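**Wanted: people with patient hands to teach a robot arm (paid, part-time, no experience needed)**

Hi! I'm Kaja Hunt and I run the teaching side of things at Mollden, over in the old print building in Isstead. I'm looking for people to come in and show our robot arm how to pick things up. You'd be driving it yourself, from a desk, with a controller in your hand and two pedals under your feet, and everything the arm does gets recorded so the software can learn from it later.

I get asked a lot what sort of person is good at this. Gamers do fine, and so do people who knit. My best teacher last year had spent most of her life icing cakes. What matters is that you can do the same small thing over and over without getting sloppy, and that you don't mind messing up, because you will! A grasp that goes wrong and then gets fixed is useful to us, so please don't hide it or start over. Just keep going and finish the pick.

**What a session looks like**

A session runs 2 hours with a break in the middle (there's tea, and the good cookies if you get there before Lament's crew from downstairs). You sit down, check that the pedals feel right, and work through a list of picks. The list tells you which object to go for and you decide how. Come in from the side, come in from above, nudge it over first if it's lying badly – that choice is yours, and we want to see lots of different ones. If everybody grabs a thing the same way, the arm only ever learns the one way.

Between picks you'll also shuffle the objects around for the next person. Strict rule on that one: pedals off, stop button in, light on the desk showing red, and only then do you walk over. I'm relaxed about nearly everything else.

We call the project Mägi, and the first round is all about mixed household stuff in a bin. Cups, glasses, toy blocks, balled-up foil, that kind of thing. Shiny things and see-through things are a pain, and so is anything that ends up tight against a wall, so expect to spend a good part of your time on those. 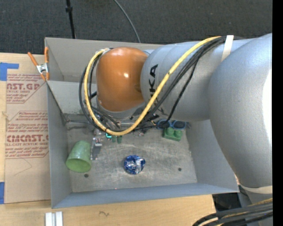
You'll get a full training session before any of your picks count, and you get paid for that one too. Pay is $28 an hour. I'm hoping to fill 19 spots, and I'd like each person to give us at least one session a week until the end of March. Evenings are possible if you ask me early.

**A few must-haves**

- You're 18 or over and can get to Isstead on your own
- You can sit and use both hands and both feet for most of an hour (talk to me if the pedals are a problem, we have a hand-only setup that works nearly as well)
- You're OK with your controller movements being recorded. We don't film your face or keep any audio
- Closed shoes, long hair tied back

Left-handed people, please apply! Almost all our recordings so far come from right-handers and I'd love to even that out.

**How to apply**

Write me a few lines by 27 November 2025 telling me when you're free and something fiddly you've done with your hands. No résumé. You can drop the note at the Mollden front desk or send it through the contact form on our site with "Mägi" in the subject line. I read every one myself, and I'll write back either way – it might take me a few days if a lot come in at once.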